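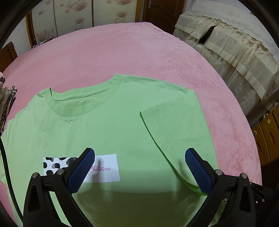
How I Fold a T-Shirt on the Bed (and Get It to Stay Folded)

I've tried folding on the dining table, on top of the dryer, and once on an ironing board, which was a mess from start to finish. I keep coming back to the bed. It's big, it's soft, and if I get tired halfway through I have to finish anyway or I can't go to sleep!

I'm using my green cow T-shirt for this one, the one with the spotty patch that says "Mooo" on it. It's a good shirt to learn on, and any tee with something printed on the front works the same way. You want that print facing out at the end so you can find the shirt in the drawer.

What you need

A T-shirt, a made bed, and your hands. That's the whole list. I did buy a plastic folding board from Priker last year for $49 and it lives in the closet now. It made lovely square shirts, but I had to get it out and put it away every time, and I'm not that person.

Before you start, pull the bedding tight. Fuzzy blankets are nice because the shirt grips a little and doesn't slide off while you're working, but if there's a lump underneath you'll fold the lump right into your shirt (well, the shape of it).

Step 1: Lay it out

Put the shirt down face-up with the collar pointing away from you and the hem close to you. Hold it at both shoulders and give it a little tug so the shoulder seams line up, then do the same at the bottom corners. Run your palms from the middle out to the sides. Little wrinkles are fine. Big diagonal ones mean the shirt is twisted, so pick it up, give it a good shake, and try again.
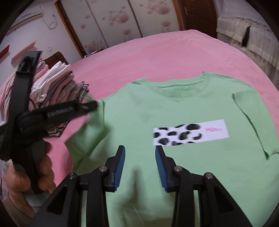 Face-up, collar pointing toward the far side of the bed.

Step 2: Bring the sleeves in

Take one sleeve and fold it straight in across the body. I go sleeve first and side second. My sister does both in one move and hers come out fine, but mine end up with a bump at the shoulder. Keep the sleeve flat and try to keep the hem of it smooth, then do the other one. If you've got long sleeves, fold them in and then turn them down so they run along the body toward the bottom.

Now fold each side in toward the middle so you've got one long strip. I aim for a strip that's a little wider than the collar. Too narrow and the thing flops over in the drawer, too wide and it won't fit in the row with its buddies.

If you want the picture to show at the end, flip the shirt over before you fold the sleeves and sides. Everything gets tucked behind, and the front stays smooth. I forget this constantly and have to start over.

Step 3: Fold up from the hem

Smooth the hem first. It likes to curl, especially on shirts that have been through the dryer a lot, and a curled hem makes a fat fold. Then fold the bottom up to just short of the collar, and fold that in half again, or in thirds if your drawer is shallow.

Stand it on its edge. If it stays up, you're done! If it slumps, unfold the last part and press down a bit harder as you go.

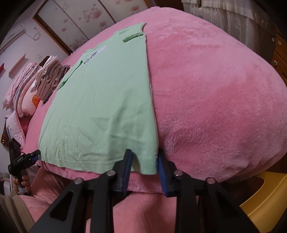
Should I fold T-shirts while they're still warm from the dryer?
Warm is best if you can manage it, since the creases smooth out under your hands. Just make sure the shirts are completely dry before they go in the drawer, collars and seams included.

Putting them away

I file mine standing up, front to back, with light colors on the left. Leave a little wiggle room at the end of each row so you can pull one out without dragging the next one along with it. Pajama tops get rolled and thrown in a basket, and I feel fine about that.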